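Chapter 4
Reading a Demonstration

Most people meet automation for the first time at an open day. There is a rope or a strip of tape on the carpet, a screen with the firm's name on it, and a machine doing one thing over and over while a cheerful person talks. Visitors leave with a pen and a strong impression. This chapter is about the impression.

A demonstration is a performance given by people who have chosen the task, the object, the lighting and the moment you walk in. None of that is dishonest. A baker puts the good loaves in the window too. But the student who writes "the system can sort objects" in a field report, after watching one object being handled on one table, has reported something the visit did not show.

Take the open day at Soltico, held on 2023-10-09 in the back half of its building at Plimidel. The handout promised "skilled handling learned from people" and gave a figure of 300 recorded turns at a ball-and-bin task. It did not say how many of those turns were thrown out, who judged them, or whether a machine had since done the job even once without help. A second sheet, from a partner firm called Skustine, put the error rate at "under 30 in 100 for new users", and it took us two readings to notice that this meant the people and had nothing to do with any robot.

The work on show was done by hand, with tools shaped like a robot's fingers. The idea is that a person does the task, the movements are recorded, and a machine is later trained on the record. It is a reasonable idea. It also means that a visitor can stand there for half an hour, watch a very capable human being, and go home talking about a capable robot - we heard this happen twice in the car park.

Look closely at how small the task is. The colour of the ball, the plain white surface and the short distances all make life easier for whatever has to learn from the recording. A cluttered kitchen bench would be a different matter, and the handout was silent on kitchen benches.

Hand-held grippers at the Plimidel open day. The ball is in the second view.

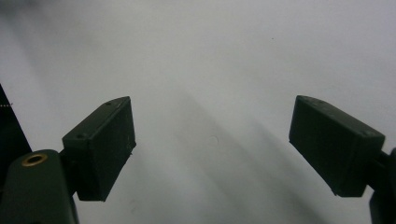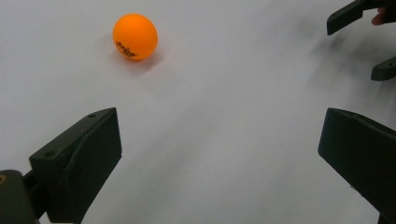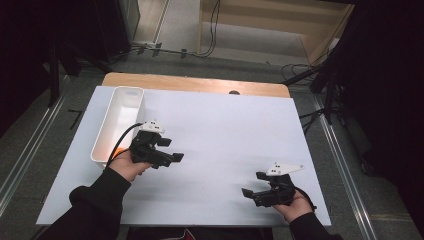
Minhas, reading a draft of this chapter, objected that we were being hard on a young field. Every trade starts with the easy version, the note went on, and a firm that lets the public see people doing the work by hand is being more open than one that shows a polished film. We accept the second point. On the first, we would ask what the next version is and when it is due, and Soltico's handout gave neither.

Before going on to section 4.1, find a handout or web page for any automation open day held in the past year. Underline each claim about what a machine can do. Then mark which of those claims a visitor could have checked on the day, and keep the sheet, as you will need it for the exercise on page 56.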